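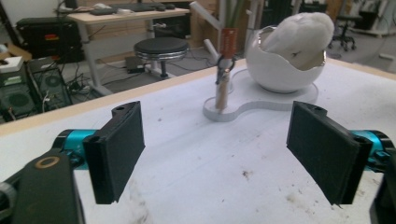

Le tri se fait sur une table, à surface claire de préférence.

Trier et ranger la vaisselle dans une petite cuisine

Dernière mise à jour : 29 janvier 2019

Cette méthode convient à une cuisine qui dispose d'un ou deux placards hauts et d'un meuble bas. Elle demande une demi-journée, davantage si les étagères doivent être déplacées. Elle ne traite pas des casseroles ni des provisions, qui font l'objet d'une autre page.

Matériel

Un mètre ruban, un crayon, du ruban de masquage, deux torchons propres, une éponge, du savon noir ou du liquide vaisselle, un carton solide pour ce qui quittera la cuisine. Prévoyez aussi une table assez grande pour recevoir le contenu d'un placard entier. À défaut, posez une planche sur l'évier et le plan de travail.

1. Vider un placard à la fois

Sortez tout ce que contient le premier placard et passez au suivant seulement quand le premier est terminé. Vider toute la cuisine d'un coup oblige à poser des assiettes par terre, et c'est là que se produit la casse.

Regroupez les pièces par forme : assiettes plates, assiettes creuses, bols, tasses, verres, plats. Ne tenez pas compte des services à ce stade. Un service incomplet se range souvent mieux une fois réparti entre les piles.

2. Contrôler chaque pièce

Passez le doigt sur le bord des verres et des bols. Un éclat sur le bord suffit pour écarter la pièce. Pour les fêlures, donnez un petit coup d'ongle sur la paroi : une faïence saine sonne clair, une faïence fêlée rend un son mat. Le test est moins net avec les grès épais, qu'il vaut mieux regarder à la lumière rasante.

Les traces grises laissées par les couverts sur l'émail ne sont pas des fêlures. Elles partent en général avec un peu de bicarbonate humide, frotté avec un chiffon doux puis rincé.

Mettez dans le carton les pièces abîmées et celles qui n'ont pas servi depuis un an. La vaisselle cassée ne va pas dans le conteneur à verre — la céramique gêne le recyclage. Elle se dépose en déchèterie, avec les gravats.

3. Mesurer

Notez la profondeur utile du placard, porte fermée, et la hauteur entre deux étagères. Mesurez ensuite la plus grande assiette. Dans un placard étroit, une assiette à dessert de 21 cm passe sans difficulté, alors qu'une grande assiette plate touche parfois la porte.

Pour les bols et les tasses, mesurez la hauteur d'une pile de 4 et ajoutez 4 cm pour pouvoir passer la main. Si l'espace entre les étagères est nettement plus grand, descendez la tablette supérieure d'un ou deux crans, ou ajoutez une demi-étagère sur pieds. Le modèle Lokier, en fil métallique, est léger mais marque les fonds peints. Le modèle Grenden est plein et plus stable, et il prend un peu plus de hauteur.

4. Nettoyer

Lavez les tablettes à l'eau tiède savonneuse, en insistant sur l'angle du fond, puis essuyez. Laissez les portes ouvertes le temps que tout sèche. Si vous posez un revêtement antidérapant, coupez-le un peu plus court que la tablette pour qu'il ne se relève pas contre les charnières.

5. Traiter à part les formes qui ne s'empilent pas

Les saladiers ovales, les théières, les coupes sur pied et les bols à paroi refermée prennent beaucoup de place. Il ne faut ni les glisser dans une pile ni rien poser dedans.

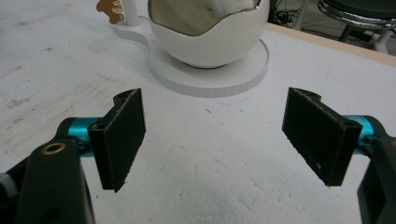 Bol blanc en forme d'œuf, sur une base ronde.

Rangez-les sur une seule rangée, à l'étagère du milieu si elles servent souvent, tout en haut dans le cas contraire. Un torchon plié entre deux pièces suffit à éviter les chocs. Quand il y en a beaucoup, une étagère murale ouverte est plus pratique : la Dunside en 70 cm de large tient entre une fenêtre et un angle dans la plupart des petites cuisines. Fixez-la dans un mur plein, avec les chevilles adaptées au support.

6. Remettre en place

Les assiettes plates vont en bas, les plus grandes dessous. Les verres se rangent à l'endroit ou à l'envers selon l'habitude de la maison — à l'envers, vérifiez qu'ils sont bien secs. Placez les tasses par deux dans le sens de la profondeur, anses tournées du même côté.

Les plats de service lourds restent dans le meuble bas. Un range-plats vertical de type Antal permet d'en sortir un sans soulever les autres. Collez ensuite un morceau de ruban de masquage au bord de chaque tablette, avec le nom de ce qui s'y trouve, et laissez-le deux semaines. Si une pile se retrouve régulièrement ailleurs, changez l'étiquette et non la pile.

Le carton peut rester fermé un mois dans une entrée ou une cave. Passé ce délai, donnez ce qui est en bon état.

Texte : Urho Hämäläinen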